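Sorting and folding mixed laundry: the table does half the work

An interview with the operations lead of the Sernon linen and garment service, September 2019

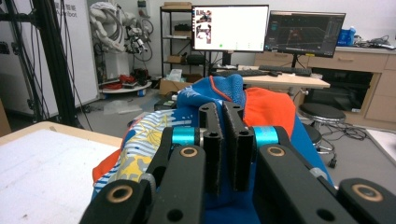

Starting from the pile

The Sernon service takes in mixed bags of household clothing, washes them, and returns them folded. The washing is largely automatic. The folding is manual, and it is where most of the labor hours go. The operations lead has run the folding floor for 5 years and before that worked on the industrial side, with flat linen only.

"Flat linen is a solved problem," she says. "A sheet has four corners and every sheet in the batch is the same size. With household clothing the pile tells you almost nothing. You see a blue area, an orange area, a print. You do not know how many pieces there are or where one stops."

Her first instruction to new staff concerns how to take hold of a garment. She wants a pinch close to an edge, with a small amount of cloth between the fingers, and a straight lift.

"If you take a fistful from the middle, you bring up the neighbor as well. Then you have two garments in the air and you have to put both down. A small pinch brings up one layer, or at worst two layers of the same piece. You lift until the cloth hangs, and when it hangs you can see what it is."

Trim is useful at this stage. A contrasting band along a hem or a neckline marks an edge that can be followed by eye through a fold. Plain garments with self-colored hems take longer to open. She puts printed fabrics in between: a large print helps to tell one garment from another, but a crease running through it can be mistaken for an edge.

Table surface and height

The folding tables at the main site were replaced in January. The old ones had bare wooden tops that had been sanded twice and still caught on knits. The new ones, bought from a supplier called Plilus, have a pale, smooth top.

"People ask about the height first, and the height matters, but the surface matters more. On a rough top you push the cloth and it bunches. On a very slick top the bottom layer moves when you fold the top one over. You want something in the middle. We tried three finishes on one table each and let the shift use them for a few weeks."

The choice of color was also tested. A dark top hid black socks and navy underwear, and small items were left behind at the end of a batch. A white top hides white items in the same way, but the service separates whites before they reach the folding floor, so the loss is smaller.

Edges were a point of disagreement. The supplier offered a square edge and a rounded one. She asked for rounded.

"You pull cloth over the edge of the table all day. Half the pile is usually hanging off the side. A square edge will find every loose thread."

Order of work

The floor follows a fixed order, written on a card at each station. The bag is emptied onto the left half of the table. Large pieces come out first: towels, trousers, sweatshirts. Shirts and tops follow. Small pieces are left where they are until the large ones have gone, and are then paired or stacked together.

She changed this order once and changed it back. The alternative was to work from the top of the pile down, taking whatever came to hand.

"It feels faster. You never have to look for anything. But you end up with stacks of different widths mixed together, and you have to rebuild them before they go in the bag. We measured it on one line. The top-down line finished 1,466 garments in the period and the large-first line finished 1,647, with the same number of people."

She does not present the result as a general rule. Both lines were working on mixed family loads. For a bag made up only of T-shirts the order makes no difference.

The fold itself

For tops, the service uses a rectangular fold in thirds, with the sleeves laid back along the body. The finished width is set by a plain board placed on the garment and withdrawn before the last fold. The boards come in two sizes, adult and child. An earlier version in thin plastic flexed and was withdrawn.

Thin sports fabrics are handled separately. They slide, and a stack of more than a few will lean. Staff fold these once more than cotton tops and place them between heavier items.

"You can fold a slippery shirt perfectly and it will open by itself in the bag," she says. "The weight on top is what holds it. We put the sweatshirt above it."

Garments that arrive inside out are turned before folding, unless the customer has asked otherwise. This was debated at length. Turning adds handling time, but complaints about inside-out clothing had been the largest single category on the customer log, with 133 entries in one year. After the change, missing socks took first place.

Lighting and floor

The room has a gray floor, chosen after the site in Sutcliffe had trouble with a patterned one. Dropped items were hard to see. Lighting is overhead and even, without spot lamps at the stations.

"A spot lamp makes shadows in the folds. The shadow looks like an edge, you reach for it, and it is only a crease. General light is better for this work."

Stations are spaced so that two people can pass behind one another with baskets. Baskets stay on the floor to the left of the table, and finished stacks leave from the right. She would like a shelf under each table for the folding boards, but the current frame has a brace in the way.

What she would change

The next item on her list is the way the bags are emptied. At present a full bag is tipped out in one movement, which compresses the bottom layer and wraps sleeves around other garments. The Erus site, which is smaller, has been emptying bags in two portions.

"They say there is less tangling. I believe them, but their bags are also smaller than ours, so I want to see it done with our loads. Trousers are the problem. The legs go around everything."

She also intends to revise the station card. The present text says to shake each garment out before laying it down. In her view a shake is right for towels and wrong for light tops, which fold over on themselves in the air and land worse than they started. The new card will tell staff to hold a light top by both shoulders and lower it onto the table hem first. A draft is in use at two stations.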